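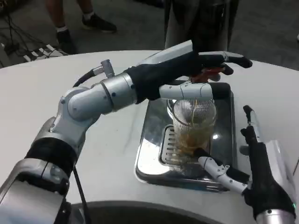
Glass on the tray, tea in the bottom of it, both hands in close.

I've been wanting to write up the Sallon drinks kit for a while, and since it let me down in a very specific way, now seems like the time! Quick background: you get the steel drip tray, the hand gloves and the pour routine, and you bring your own two-armed robot and dispenser. Ours runs the Greltura software, version 13.

The good stuff first. The tray is lovely - heavy, polished, raised edges, with a slotted grate that gives the glass somewhere flat to stand. Setup took me 45 minutes and most of that was cables.

Now the fault. On pour 38 the left thumb closed high on the rim and the grip check never tripped. The routine is supposed to stop and back off if the thumb lands above the midline. Ours carried on squeezing until I hit the stop button (my tea, my sleeve, you get the idea). I ran it again the next morning and got the same thing on pour 68. The log said "grip OK" both times, and that bugs me more than the spill did. If you serve hot drinks with this thing, please don't stand where I was standing.
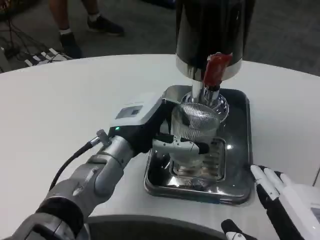
Under the spout with the gripper fingers around the lower middle, where I want them.

With a low hold like that one I've had no trouble at all. Ribbed glasses suit it nicely too, and I'd pick them over the smooth Asico tumblers I tried in August, which kept turning in the grip.

Support was friendly but slow. They told me to lower the force limit and re-teach the rim height, so I did both, and the thumb still wanders up now and then. The Ngata tray kit costs more and looks cheaper, but its grip check did stop the arm when I put a glass in crooked on purpose.

Three stars from me. I'm keeping the tray, and I'm sticking to cold tea until the check gets patched.

Posted 2019-03-27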